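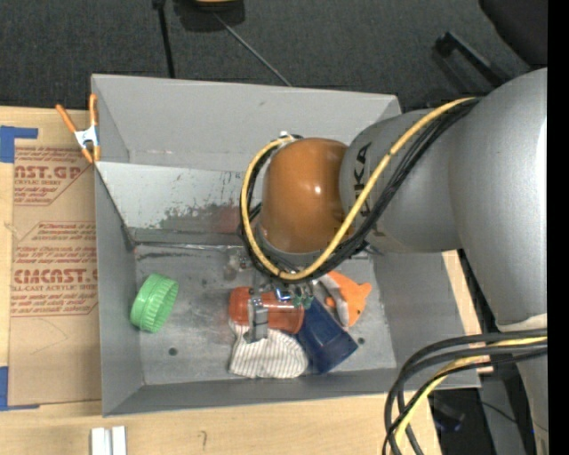
凯苏·基斯基宁认为，农场住宿业的冬季问题首先是一个劳动安排问题，客源还在其次。牲畜不分淡旺季，十一月的牛栏同七月一样需要清晨五点开门喂料，而客房一旦空置，原先由接待收入负担的那部分人工便须由农业收入承担。她的意见是，与其讨论如何在冬季吸引更多游客，不如先弄清一座仍在生产的农场在冬季究竟腾得出多少时间接待客人。

这一意见在Morndale谷地引起的讨论，持续了整个冬天。

Morndale谷地位于丘陵地带，牧场多为家庭经营，以绵羊和少量奶牛为主，耕地集中在河道两侧的低处。谷地出口处的Pukbridge镇设有集市、兽医站和一所小学，是各农场日常往来的中心。上一辈经营者中，已有人把闲置的雇工房收拾出来，供夏季徒步者过夜，收费很低，早餐与主人同桌。此后做法逐渐固定下来，目前谷地内登记接待住宿的农场共有17座，可用床位80张。

床位规模不大，分布亦不均匀。靠近Pukbridge的几座农场有独立客舍，设单独入口与厨房；谷地上游的农场则大多只能在主屋内腾出一两间房。前者的客人多自行安排饮食，后者的客人与主人家庭作息相同，能够接触到的农事也更多。两类农场在夏季的经营情况相差无几，到了冬季则明显分化。独立客舍可以低价短租给在附近施工或任教的人员，主屋客房则很难作此用途，往往自十月底关闭，至次年复活节前后重新开放。

伊尼尔·欧文在上游经营一座绵羊农场，主屋东侧的两间客房由其母亲一手布置。他对冬季停业并无异议，但认为停业期过长造成的损失常被低估。客房长期不住人，水管需要放空，墙体返潮，春季重新开放前的修整须占用产羔前最紧张的一段时间。若能在冬季维持少量接待，房屋状况会好得多，修整工作也可以分散进行。问题在于，上游道路在积雪时通行困难，客人若因天气滞留，或不能如期抵达，退订与改期的处理便会落到当时正在照看羊群的人身上。

有鉴于此，谷地各农场曾委托Kwiatkowski事务所就冬季接待的可行性作一次评估。事务所的工作人员在谷地停留期间，先后走访了上下游的农场，并随同农户完成了若干次早间作业。其提交的报告篇幅不长，结论较为审慎，主要意见是：冬季接待应以固定日期、固定人数的方式进行，不宜沿用夏季随到随住的做法；接待内容应依附于当时确实需要完成的农事，不宜为客人另行设置活动；上游与下游的农场应当结对，由下游农场负责客人的住宿与交通，上游农场负责白天的安排。

结对的建议在讨论中争议最大。下游经营者担心责任划分不清，尤其是客人在上游农场受伤时应由何方的保险承担；上游经营者则担心住宿收入全部归于下游，自身只得到一份数额有限的讲解费用。奥斯卡里·萨雷拉的农场位于上下游交界处，他曾提出一个折中方案，即按客人在各处停留的时间分配收入，夜间与白天同等计算。该方案在原则上为多数人接受，但具体执行时，午餐由谁提供、接送车辆的油费如何计算等细节，仍经过反复协商方才确定。

最终试行的办法称为Plisura，取自首批参与农场中最早一处客舍的名字。按照这一办法，冬季接待以四晚为一期，每期人数以参与农场能够在同一张餐桌旁安排的人数为限。客人须在到达前30日确认行程，此后改期须由客人与农场协商，农场有权因天气原因推迟开始日期。住宿集中在下游客舍，客人每日上午前往上游，下午返回。农事内容事先不作承诺，仅在到达当晚由接待农场说明次日的工作，客人可以选择参加，也可以留在客舍。

据参与农场介绍，冬季可供客人参与的工作其实相当有限。羊群已转入低处牧场，每日须补饲干草，检查蹄部与饮水；奶牛在舍内，挤奶与清理的时间固定；此外便是修补围栏、整理树篱和维护农具。其中树篱整理最受欢迎。当地仍沿用砍伏式的做法，将老枝自基部斜砍至将断未断，压低后编入立桩之间，来年由切口处萌发新枝。此项工作须在树木休眠期内完成，恰与接待时段重合，所需工具简单，也允许不同体力的人参加。一名熟练者一天能够完成的长度，初学者往往数日也难以达到，但即便如此，农户仍认为多几双手搬运枝条、分拣立桩，对工作有切实的帮助。

约纳斯·凯斯基宁对此持保留态度。他认为，农场不应对客人的劳动有所期待，一旦有所期待，接待与雇用之间的界限便会模糊，由此产生的保险与税务问题将超出小型农场的处理能力。他主张在书面说明中写明，客人的参与纯属自愿，农场的工作进度不以其参与为前提。这一表述后来被写入Plisura的客人须知，位置在作息时间与鞋靴消毒要求之间。

鞋靴消毒的规定值得单独一提。谷地内各农场之间平时便注意控制牲畜疫病的传播，陌生人员在不同农场间每日往返，无疑增加了风险。兽医站要求，客人在进入和离开每一座农场时均须清洗并消毒靴底，到达前若曾在其他地区接触牲畜，应推迟进入牧场与畜舍。为便于执行，下游客舍统一备有胶靴，客人自带的鞋不得穿入上游农场。有农户最初认为此举过于繁琐，试行一季之后，这项要求反而被保留下来，并推广到了夏季接待之中。

餐饮方面的安排则较为宽松。晚餐由下游客舍供应，食材尽量取自谷地，冬季以羊肉、块根类蔬菜和腌制品为主。早餐时间早于一般旅店，供应至上午八点为止。伦尼·科科宁负责其中一处客舍的厨房，据他介绍，早餐的难处在于客人与农户的时间不一致：农户在第一轮喂料之后才进早餐，此时客人多半刚刚起床，若要同桌，便须有一方迁就。目前的做法是厨房分两次供应热食，面包与粥则始终留在炉边，由各人自取。他还提到，冬季客人的食量普遍大于夏季，采购量若按夏季的经验估算，到第三日必然不足。

收入情况目前尚难作出完整的判断。试行期间的接待期数有限，其中一期因上游道路结冰而推迟，另有一期因报名人数不足，与后一期合并。参与农场的共同看法是，冬季接待在扣除取暖、餐饮与交通开支后略有盈余，数额不足以改变任何一座农场的经营状况，但足以支付一名兼职人员在冬季的部分工资。凯苏·基斯基宁将此视为最值得重视的一点。她所在的农场过去每年秋季都须与帮工解除约定，次年春季再重新寻找，近来则得以全年留用同一人，产羔季节的夜间轮值也因此有了着落。

未参与的农场对此看法不一。部分经营者表示愿意在下一季加入，前提是接送车辆能够解决；另有经营者明确表示不会在冬季开放，理由是家庭需要一段不接待外人的时间。后一种意见在讨论中得到了尊重。谷地的登记名录因此作了调整，在每座农场的条目下分别列明夏季与冬季的开放情况，并注明主屋客房与独立客舍的区别，供客人在预订前查阅。

关于价格，各农场尚未取得一致。下游客舍希望冬季价格低于夏季，以弥补日照短、天气不稳定等不利条件；伊尼尔·欧文等上游经营者则主张维持同一价格，认为冬季每位客人占用的讲解与陪同时间远多于夏季，降价并无依据。试行期间采用的是统一价格，含住宿、餐饮与接送，不含个人保险。下一季是否沿用，将在五月剪毛工作开始之前商定。

此外，Pukbridge小学已提出在冬季接待期间组织高年级学生到上游农场观摩树篱整理，具体人数与接送方式仍在商议。奥斯卡里·萨雷拉提供的一段树篱位于村道旁，约定由他先行清除底部的荆棘与旧铁丝，立桩则取自去年冬天砍下的榛木，现存放在他家的草料棚内。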